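Ticket 3787
Product: Gandovix chess set, blue and red
Subject: Pale green pieces hard to see on the highlighted squares
Opened by: Ladan Naseri, Anditthorpe chess club
Opened: 13 December 2018
Status: Solved

Hi all! First off, we love this set. The red and blue pieces show up so well on the black and white squares that even our youngest players can follow a game from the back row of chairs. My only trouble is with the translucent green pieces. Once one is standing on a highlighted square it fades into the color, and from across the table I can't tell whether it's a pawn or something else. The blue and red pieces are fine. Is there a trick to this?

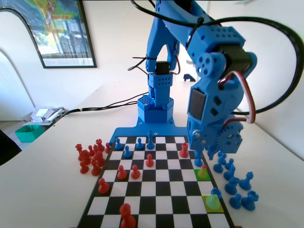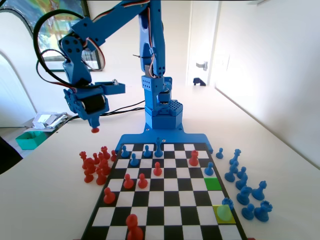

Conversation

Su-chen Ko (Prolmont support)
Hi Ladan, thanks for writing in, and I'm so glad the club likes the set! I can see the problem. The pale piece on the yellow square has very little edge to it in either picture, and the yellow-green pawn on the green square in the first one is nearly the same color as what it's standing on. A few questions so I can point you the right way:
Is it worse on the yellow or on the green?
What kind of light is over the table?
Do you use the pale pieces as part of the game, or only to mark squares?

Ladan Naseri
Yellow is worse, I'd say. With green I can at least find the head of the pawn if I lean in. We have one big ceiling light, very bright, almost straight over the board, plus a floor lamp that we sometimes switch on. And we only use the pale ones as markers – "look at this square," that sort of thing. The real game is blue against red, and I move a marker when I want the kids to think about where a piece could go. They get so into it!

Su-chen Ko
What a great way to use them. Try this first and tell me how it goes:
1. Turn off the ceiling light and use only the floor lamp.
2. Put the lamp low and to one side, so that it shines across the board.
3. Wipe the marker pieces with a damp cloth and dry them. Fingerprints make clear plastic look milky.
4. Sit where your players sit and look again.

Ladan Naseri
Tried all four. The wipe did nothing that I could see, sorry! The lamp made a real difference on green, though. Now there's a shadow beside the pawn and you can follow its outline down to the base. Yellow is a bit better but I still wouldn't call it good. One new problem: with the lamp low, the rook throws a long shadow and Kianoush (Safavi, he helps me with the beginners) says it's distracting.

Houshang Parsa (Prolmont support)
Jumping in while Su-chen is out. Raise the lamp a little at a time until the rook's shadow stays inside its own square, then stop. For the yellow square I'd change the marker and leave the light alone. Cut a small disk of black paper, a touch wider than the base of the piece, and set the piece on it. Don't glue it. You'll want to move it to other markers, and glue clouds the plastic.

Ladan Naseri
Oh, the paper disk is wonderful! I cut a few from a folder cover and the marker on yellow jumps right out now. On the black squares it disappears, of course, so I made white ones for those. Kianoush tested it from the far wall and could name the square every time. He's also happy with the rook.

Could the disks scratch the board if the kids slide them around? They slide everything.

Su-chen Ko
Back again, and thrilled to read this! Paper is soft enough, but grit under it isn't, so brush the board off before you set up. Felt works too if you want something that lasts longer. Please keep it thin – a thick pad makes a light pawn wobbly.

Ladan Naseri
Felt it is. Mojtaba Kiani has a bag of scraps at home and has promised us black and white ones for the January beginners' class. You can close this, and thank you both so much!

Resolution notes
Cause: bright light from straight overhead, translucent piece on a square of similar color.
Fix: side lamp raised until the shadows are short, with a black or white disk under each marker.
Cleaning the pieces: no change.
Related: ticket 58 (glare on the board near a window)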